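Embla Westerberg had promised her aunt that the flat above Brollberg would be fit for visitors by supper, and she had meant it when she said it, which was before breakfast, when most things seem possible. By the afternoon she had washed the windows, turned the mattress and read 110 pages of a novel she'd found under the sofa (a very good one, with a shipwreck in it), and she hadn't so much as looked at the table.

The table was Hazem's doing as much as hers. He had come up the evening before with noodles and good news, and Fergus Galbraith had followed him because Fergus could smell noodles from the tram stop, and the three of them had sat talking until the candles gave up. Hazem had got the job in Løken, four hours north by train, and he'd be gone in January. They had drunk to it out of whatever came to hand, and then they'd all said they would clear up, and then they'd all gone to bed.

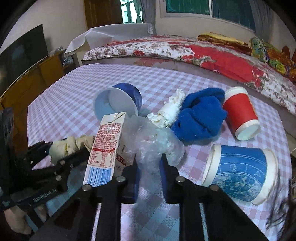 What was left on the gingham cloth.

She stood over it for a while with her sleeves pushed up. It was her grandmother's cloth, the lavender and pink one, and it had seen christenings and card games and one terrible quarrel over a boat, so she supposed it could put up with a few paper tubs lying on their sides. She stood the white carton upright and tried to read the red characters on it, though she knew perfectly well she couldn't. Hazem couldn't either. He had bought it because he liked the look of it, and that was how Hazem bought everything, including his shoes.

The plastic bag crackled when she picked it up. She put the red and white cup inside it, then the wad of tissue, and then she took the cup out again and set it on the windowsill, feeling rather foolish.

The blue cloth she shook out and folded into four. It was wonderfully soft. She was still holding it when she heard feet on the stairs, two at a time, and Hazem's voice calling up to ask whether there were any noodles left.

"Not one," she called back. "Bring a sponge!"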